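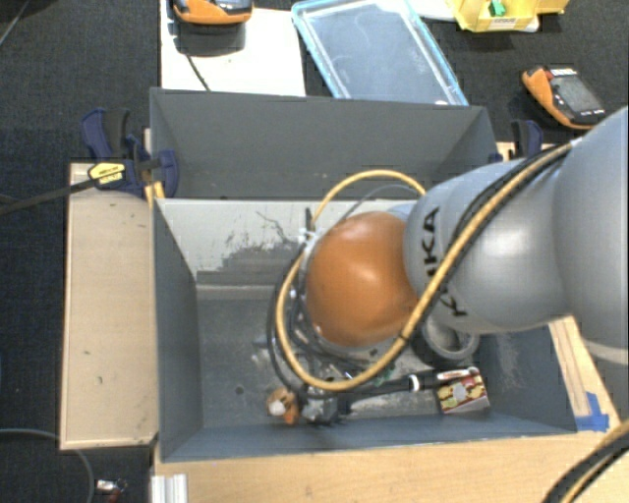 # Drestik Seed Cleaner, hand-cranked

**$376** — ships from Gurico. Screens sold with the machine. Stand sold separately.

The Drestik is a tabletop cleaner for small seed lots. It takes threshed seed with chaff, stem bits and dust still in it and sorts it through two screens and a stream of air. Market gardeners, seed libraries and people who save a lot of beans are the usual buyers. If you clean seed by pouring it between two bowls in front of a box fan, you already know the principle.

Turning the crank shakes the screen tray and drives the fan at the same time, so no outlet is needed. The air gate is on the left side and has a thumb screw to hold its setting. Start with the gate nearly closed and open it a little at a time until the chaff lifts and the good seed stays down.

## What it cleans

Beans, peas, corn, squash, sunflower, wheat, barley, beets, chard, radish, kale and other brassicas, onion, leek, cilantro and dill all run well. Lettuce works with the finest screen and a nearly closed gate, but expect to run it twice. Carrot seed needs to be rubbed first to take off the beard.

We don't recommend it for tomato or cucumber seed that has been fermented and dried in clumps. Break the clumps up completely or use a hand sieve. It won't shell beans or thresh grain either. The seed has to be out of the pod or head before it goes in the hopper.

## Specifications

| | |
|---|---|
| Hopper capacity | 30 lb of dry beans |
| Screens included | 9, round-hole and slotted |
| Screens in use at one time | 2 |
| Body | Birch plywood, oiled |
| Screens | Stainless steel in ash frames |
| Crank | Removable, right side only |
| Mounting | Four rubber feet, or bolt down |
| Warranty | 2 years, parts and labor |

## Changing screens

Pull the latch at the front and slide the tray out. The top screen should have holes a bit larger than your seed, so the seed drops through and the sticks stay on top. The bottom screen should have holes a bit smaller, so the seed stays and the sand and broken pieces fall out. The frames are stamped with their hole size on the short end.

Brush both screens off between varieties. Seed gets caught under the lip of the tray, especially brassica seed, and a stiff paintbrush reaches it. Don't wash the tray. The wood will swell and the latch will bind.

## What changed in this version

The older model, sold under the Brarnero name, had a cloth chute that wore through at the bottom seam. Lautaro Barrientos redrew the outlet and it's now a fixed wooden spout with a sliding door. The spout fits over the rim of a five-gallon bucket. Older screens fit the new tray. The old crank doesn't fit the new shaft.

## Stand and spares

The Urrutia stand is a folding ash frame that puts the spout at bucket height. It holds the machine steady on a concrete or wood floor, and less well on grass. Replacement screens, drive belts, latches and crank handles are all in stock. Custom hole sizes can be cut to order, and those can't be returned.

## Shipping and returns

The machine ships in one box with the crank taped inside the hopper. Remove the crank before you turn the box over. Unused machines can be returned in the original packaging, less freight. Once seed has been run through a machine we can't take it back, but the warranty still applies.

Orders for the stand placed now will ship in December. The cleaner itself is in stock.

*Page updated November 9, 2025*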